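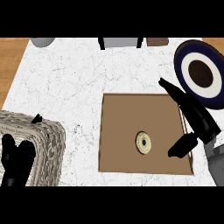 From: Eluned Howells
To: allotments list
Subject: Re: Water butts and the July rota

Robel Jemal wrote:
> Does anyone know if the standpipe by the Pukside gate will be back on
> before July? My beans are going in soon and it's 170 paces to the
> other tap. Also, can we still order butts through the group, or has
> that closed?

Robel,

The Pukside tap is staying off for now. The valve has gone and Marchetti have quoted for a new one, but they want to dig up part of the path first. I've asked them to leave the plot 2 side alone -- Ornella has only just put her currants in there.

Butts are still open. There are two sizes, 170 litres and 500 litres. The big one is 70 pounds with the stand. It needs level slabs under it and won't go through the narrow gate, so tell me if you want it and I'll have it dropped at the top end.

Katia has a spare length of hose, nearly new, if you want to run it from the other tap in the meantime. Please don't leave it across the track, as Ettore brings his van down before eight.

Rota to follow once I have everyone's dates. I still need yours.

Eluned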